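About Rirovora

Hello, and thanks for clicking on the page that hardly anyone clicks on. I'm Igor Olszewski and I run Rirovora, a small language school above a row of shops, where we teach evening English and Polish to grown-ups. We started with 2 classrooms and we still have 2 classrooms, although one of them has had its walls painted since then, which made a bigger difference than I expected.

I came to Britain in my twenties with school English, meaning I could talk very nicely about the weather and the Tower of London and couldn't ask a plumber why the boiler was making that noise. My first job was in a bakery called Grilen. I learnt more English between four and seven in the morning there than I had in years of lessons, mostly from the woman on the ovens, who corrected me loudly and then gave me a bun. When people ask what our teaching method is, I'm always tempted to say "that, with fewer burns".

The slightly longer answer is that we talk. You'll talk in the first five minutes of your first lesson, badly if necessary, and you'll carry on talking until it's time to put your coat on. We do teach grammar (I love grammar, please ask me about Polish numerals, I'll cancel my evening) but we bring it in when you've tripped over something and want to know why. Nobody gets a list of verb endings to take home on their first night.

Classes have 6 people in them at most. I tried eight one winter when we had a long waiting list and I didn't like it at all. The two quietest people went quieter and one of them stopped coming, and I've been strict about the number ever since, even when the accountant pulls a face.

We teach English at four levels and Polish at three. Most of the Polish learners are here for family reasons: a husband's parents, a grandmother's letters in a shoebox, a baby who is going to be spoken to in two languages and a parent who would like to follow both halves of the conversation. The English learners are more of a mixture. Some have lived here for years and get by fine at work but dread the phone. Some arrived last month. We've had nurses, drivers, a piano tuner, and people who fix things for a living.
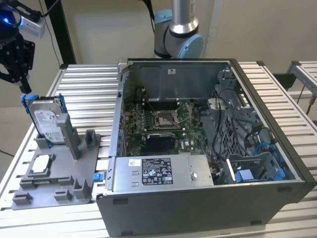 Work English is something we've got rather keen on, as it happens. If you need particular words for your job, tell us at the start and we'll build them in. I've spent happy evenings learning the names of parts and tools I will never in my life hold, so that somebody could practise explaining a fault to a customer. It's a lovely way to teach, and the rest of the class always joins in with questions, usually better ones than mine.

A term is ten weeks, with one evening a week, and lessons start at half past six. There's tea. The kettle is slow, so we put it on early. If you miss a week, your teacher will send you a short note with what we covered, and you can come along to the open table, where anyone from any class can sit down and chat for an hour. Old students turn up to that too, and you'd be very welcome to bring a friend.

The name, then, as everyone asks. Rirovora doesn't mean anything in Polish or in English. My daughter made it up when she was four and used it for several months as a word for anything she couldn't remember the word for. "Pass me the rirovora." I thought that was exactly what learning a language feels like, and it was free.

Every December we hold a soup night. Everybody brings a pot of something and has to explain it in the language they're learning, and no one may eat until the explaining is done (this speeds people up enormously). The first year there were nine of us and far too much beetroot. Last year over 60 people came and we had to borrow the café downstairs, Wijaya, whose owners have been patient with our feet on their ceiling for a long time and whose peanut sauce gets its own round of applause.

If you'd like to try us, come to a taster lesson. It costs nothing and you don't need to prepare. We'll have a cup of tea first, I'll ask you a few easy things to work out which group would suit you, and then you'll sit in with them for the evening. Some people know straight away and some go home to think it over, and either is fine by me.

The door is the green one between the café and the key cutter's. Ring the top bell, and give me a minute with the stairs.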